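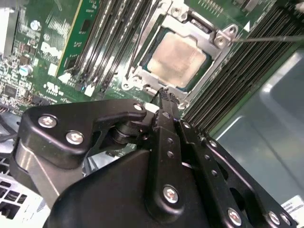
CPU in its socket frame, thin dark rod, looks like a driver shaft, against the ear with the two holes. Lid smudged.

19/11/2018, bench 2, Meltedstead board

Second go at the "bad memory" server from Hanham. Their ticket says half the memory goes missing on some starts and comes back on others, and that the cure is a new board. I don't believe the second part and I'm not sure I believe the first. The ticket was written by someone who had swapped every stick in the machine and then put the old ones back, and there's no note of which went where.

What we know for certain is less than the ticket suggests. In October Mirjam ran it for 40 hours without a single complaint from it. Then it went back, and within two starts they rang to say it had lost a bank again. So either it dislikes their rack or it dislikes being moved. I lean towards being moved. Ursina leans towards the power supply, as she does with most things, and to be fair to her she was right about the Madigan one.

My money is on the socket: uneven pressure on the processor, a few contacts only just touching, and one side of the memory dropping out when the board flexes. It would fit. So would three or four other stories, which is my complaint about the theory. I'd want to see it fail under my own hand before I put it in the report.

The lid of the processor is smudgy and a bit mottled. Mirjam thinks that's old paste somebody wiped with a dry cloth. Could be. I've seen worse on machines that ran perfectly well, and a mark on the top tells you nothing about the contacts underneath. Please don't let "contaminated CPU" creep into the write-up on the strength of a dirty lid.

Same goes for the capacitors. Hanham's note says "check caps", with no hint as to why. The silver one up by the riser and the one in the light blue sleeve are the two everybody points at, I suppose because they stand up and are easy to point at. Leave them alone until there's a measurement that says otherwise.

Order of work, so we don't end up like the ticket:

Write down every stick and its slot before pulling any. Bank left of the socket is L, bank right of it is R, numbered outwards from the processor. I know the board has its own names printed on it. Half the arguments last time came from two people reading the print in two directions, so L and R it is.

Photograph the little white triangle by the socket before the processor comes out. Line it up again going back in. Yes, everyone knows.

Look at the contacts under the big lens with the lamp low and to one side. If one is bent, stop and fetch me. No straightening things with a needle because a video made it look easy.

Riser card: take it out, look at the edge, put it back. Do this as a separate step with a start before and a start after. If we reseat the riser, the memory and the processor all in one go and the fault clears, we'll have learned nothing and it'll be back by Christmas.

Clean the lid last. Fresh paste from the new tube, please, the old Minetti tube has separated and I don't care how much is left in it.

On the Minetti socket tester: Ursina wants to use it here. I'd like to see it tell a good socket from a bad one first. The leaflet promises 1,000 insertions and gives no word on what happens to the readings on the way there. Ours has had nearly 300, if the tally on the box is honest, and it passed the Madigan socket that we later found had a crushed corner. If she runs it, put the number down here but don't hang anything on it.

Flex test: board on the four standoffs, memory check running, light press with a finger on the L side and then the R side. Same finger, same person. Note the time of each press so we can match it to the log. If the errors don't follow the presses I'll drop the socket idea and say so in here.

Still need from Hanham: which bank goes missing. I've asked. "The usual one" was the reply.

M. to check whether their rack pulls on the chassis when the rails are tightened. I'd half expect a twist there, and it would save us a great deal of poking about.

Results go on the next page, including the dull ones.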